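Hendside Issues Field Notice on Wrist Cable Fault in Trusis Arms

OSTUM — Hendside has issued a field notice for its Trusis mobile arm after a fault in the wrist cable caused two units to stop with their grippers open during demonstration work in August. No injuries were reported. One floor tile was chipped by a dropped test block.

The notice applies to 41 units fitted with the Dramani wrist harness. Repeated rotation past the rated bend can wear the shield of the encoder line. The controller then loses finger position and releases the grip before the brake engages.

"The brake should have engaged first, and it didn't," said Märta Fjeld, head of product safety at Hendside. "That order is fixed in the new firmware. The harness is a separate repair, and both are required."

Until the repair is complete, operators are to limit wrist rotation, keep people out of the reach area and carry no load above floor height. Units with over 200 hours of operation should be taken out of service now.

Floor-level pickup checks are being run with the fingers spread and no load before any object is introduced.

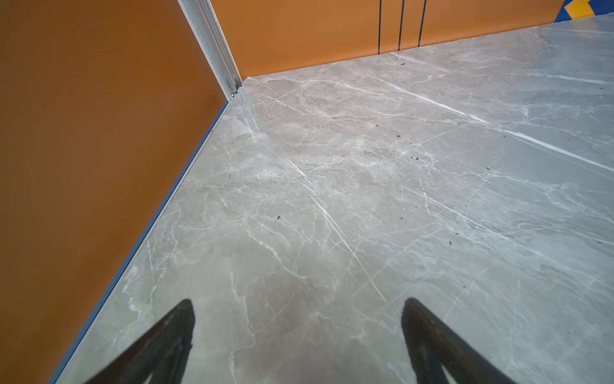 Gripper fingers open above the floor at an inside corner of the orange wall panels. Wrist camera view.

Replacement harnesses ship from Ostum at no charge. Fitting takes two hours and must be followed by a full wrist calibration. Service lead Trygve Lindqvist is handling scheduling — customers should have the arm serial number and controller log ready.

Media contact: Csenge Illés, Hendside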